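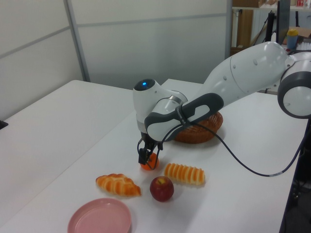 4.2 Picking from a loose cluster

The first tabletop task in our Virkitholm set looks easy on paper: find the orange, close two fingers on it and put it in the woven basket. We were keen to include it all the same, as a round, smooth object leaves little room for a sloppy approach. In Figure 3 the fingertips are closed around the orange, with a croissant, an apple and a ridged roll close by and the basket just behind the gripper.

Each policy was trained on 40 demonstrations and then given 14 test runs, with the food laid out afresh before every run. The plain cloning baseline managed 9 of these. Fiadzo, which re-plans the last part of the reach from the newest camera view, placed the orange in the basket in all 14 - a result that delighted us, and one we had not seen in the earlier Lostthorpe trials. Siiri Vasiliauskas scored every run from the fixed camera without knowing which policy was in control.

Figure 3. Fingers closed on the orange during the basket task.

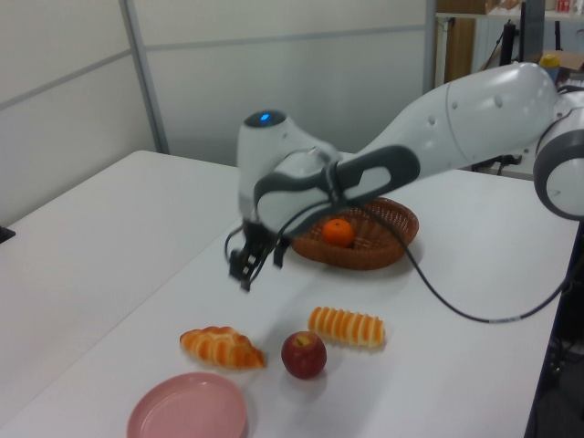
4.3 Judging the release

A run counts as a success only if the orange lies inside the basket and the gripper is open and clear of it. Figure 4 meets both conditions: the orange is near the front of the basket, while the open fingers hang over the table to one side. We also ask that the other food stays on the table, a rule that cost the baseline 2 runs.

What pleases us most is how little tuning the release needed. The Liteo controller uses one opening speed for every object in the set, and we kept it unchanged here.

Figure 4. Orange in the basket, gripper open.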